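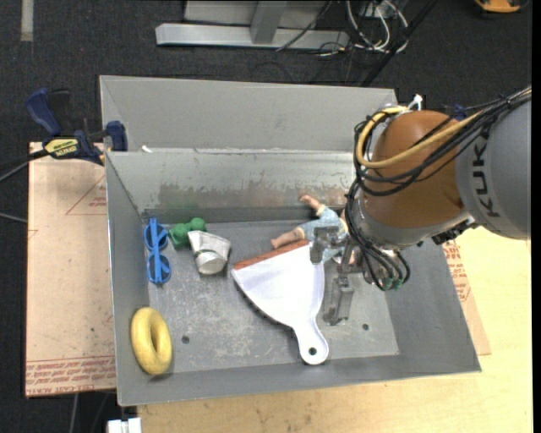 Nhàn Lý wrote in to say that a timer has never made a child tidy anything, that she has owned the Nusteck since last winter, and that its chief effect has been to teach her son to count backwards while lying down.

December
By Khurram Chaudhry

I had the Nusteck Tidy Timer on the kitchen shelf for three weeks before her message arrived, and I'd like to disagree with more of it than I can.

The idea is simple enough. You turn the dial to the number of minutes you want, a red disc fills the face, and the disc shrinks as the time goes. Small children who can't read a clock can see the red getting thinner. When it's gone there is a chime, and the toys are supposed to be off the floor by then. It costs £38, a lot for a dial, though you do get a carry strap that I have yet to find a use for.

Setting it is pleasant. The dial has some weight to it and clicks at each minute, and the disc moves so smoothly that I spent most of the first session watching it while my daughters fought over who got to watch it. We got four bricks into a box. Two of them were put there by me.

By the second week things had improved. Ten minutes is too long, as it leaves room for a game to break out, and the game always needs more toys. Five was better. Four was best of all, and for several evenings running the sitting room had a visible carpet. I put this down partly to the timer and partly to my having moved the tidying to before pudding. A fairer reviewer would have changed one thing at a time, but a fairer reviewer doesn't live here.

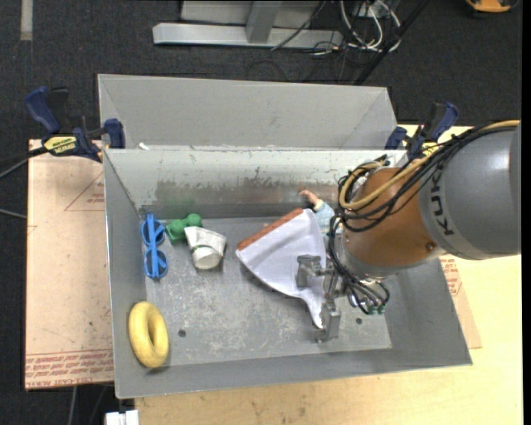 Blue toy sunglasses and a knobbly green toy, in with the rest.

The chime has three volumes. Low can't be heard over a cartoon. Medium can be heard over a cartoon but sounds just like our dishwasher finishing, so we all ignore it out of habit. High brought the neighbour's dog to the fence. I have settled on medium and a raised voice.

Batteries are the real grumble. It takes two, they aren't included, and the cover is held on by a screw so small that I lost it under the cooker within a minute of meeting it. The cover is now held on by tape. There's no low-battery warning either. The disc simply slows down, which my elder daughter noticed well before I did and kept to herself for the best part of an evening.

I also tried the cheaper one from Gradedberg, a plain wind-up egg timer with a bear on it. It ticks, loudly, the whole way through, and the ticking works on children rather well. It works on adults too. I tidied a drawer I hadn't opened in years. The bear's ear came off on day two, and I can't get used to being hurried by an injured animal.

So Nhàn Lý has half a point. The Nusteck won't make anyone tidy who has decided against it, and mine has decided against it on bath nights. What it does do is end the argument over how long is left, and I'd have paid something for that. Possibly £20. The strap I would give back.

If you buy one, get the batteries first and put the screw in a cup.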